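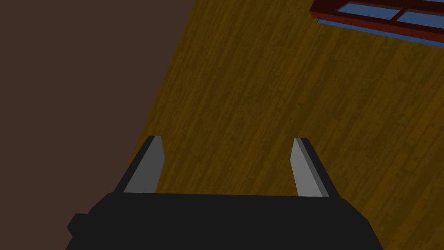

Crema hidratante de noche Tulamton, de la marca Zerko: opinión después de dos meses de uso

Terminé el segundo tarro en abril, así que ya puedo hablar de ella con algo de base. Tengo la piel mixta tirando a seca, con rojeces en las aletas de la nariz y la barbilla cuando hace viento. Uso pocas cosas: un limpiador en gel, una hidratante por la noche y protector solar por la mañana. La Tulamton sustituyó a una crema de Drusov que llevaba años comprando y que dejaron de traer a mi perfumería.

Viene en tarro de 50 ml, con tapa de rosca y una lámina protectora debajo. No trae espátula. Yo uso una que guardaba de otra crema, porque meter los dedos en el tarro no me gusta. El precio es de 436 pesos en la tienda donde la compro, y también existe un formato de 100 ml que no he visto nunca en estantería, solo por internet.

Textura

Es densa al sacarla y se afloja con el calor de la mano. Con una cantidad como un garbanzo tengo para cara y cuello. Si me paso, al día siguiente amanezco con brillo en la frente. Tarda un par de minutos en absorberse y deja una película ligera, que de noche no me molesta. De día la probé una vez debajo del maquillaje y la base se me hizo bolitas en las mejillas, no lo repetí.

Olor

Huele a almendra, suave, y se va pronto. Quien busque una crema sin perfume debería mirar otra cosa.

Resultados

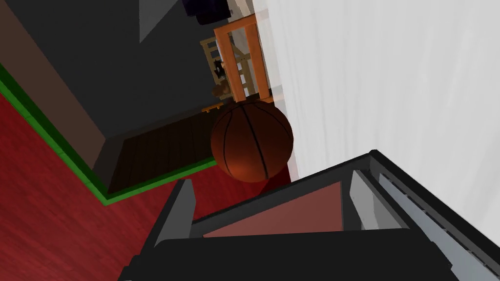
La tirantez después de la ducha desapareció la primera semana. Las rojeces siguen ahí, aunque se notan menos por la mañana. Lo que más me ha gustado es la textura de la piel en la frente y los pómulos, que en invierno se me pone áspera y con el poro muy marcado; este año no he llegado a sentir al tacto esa superficie de balón de baloncesto, que en naranja y con sus costuras negras queda muy bien, pero en la cara no. Los puntos negros de la nariz están igual que antes, y tampoco he notado cambios en las líneas de expresión – la caja habla de «efecto alisante» y yo no lo veo.

No me ha salido ningún grano que pueda achacarle. En el contorno de ojos me escoció un poco las dos veces que me acerqué demasiado, así que ahí sigo con el gel de Liu.

Comparada con la de Drusov

La de Drusov era más ligera y se extendía mejor, pero a las cuatro de la mañana ya me notaba la piel seca otra vez. Con esta aguanto toda la noche. En verano seguramente volvería a algo más fluido – con calor, la Tulamton puede resultar pesada.

Puntos a favor: hidrata bien, cunde, no me ha dado granos.
Puntos en contra: el tarro sin espátula, el perfume, no sirve debajo del maquillaje.

¿La volvería a comprar? Sí, para los meses fríos. El tercer tarro ya está en el cajón del baño, sin abrir, y ahí se queda hasta otoño.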